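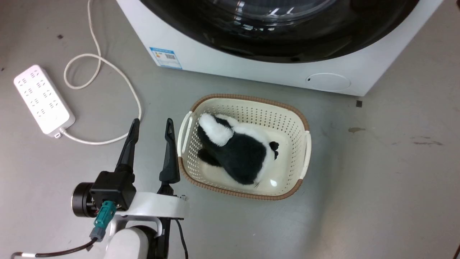

Posted by Maluveck in Home, Tuesday evening | 5 comments

I have been putting off washing the old soft toy for longer than I'd like to admit. It has been with us since before we moved to Marnham, it has slept on every bed in the house and quite a few in other people's, and last week I picked it up and thought, oh dear, you really do smell like the back of a cupboard.

So into the cream basket it went, all on its own, face down and looking very sorry for itself, and down on the floor in front of the washing machine. I love that basket. I bought it at the market in Warngate when I was meant to be buying curtain hooks (I came home with no curtain hooks) and it's only plastic with little holes all over, but it has a brown woven-look band round the rim that makes it seem a bit smarter than it is, and proper white handles at each end.

My mother always did soft toys by hand in the sink, and then they sat dripping over the bath for days. I've gone over to the machine. An old pillowcase, knotted at the top, a small spoonful of liquid, the gentlest programme at 20 degrees and a slow spin. Please don't be tempted by 60! I did that once with a rabbit and its fur was never the same again, all matted, like a doormat.

The white fur is the bit that worries me. Black hides everything, but white fur shows every cup of tea, so I dab the worst places first with a drop of washing-up liquid and an old toothbrush, and brush it again once it's dry.

While I was down there I had a good look at the concrete floor too, and there's a brownish stain to the right of the basket that I'm going to have a go at next. I've still got half a tin of grey floor paint under the stairs, if the lid will come off. And the extension lead wants winding up and hanging on its hook again, loops and all.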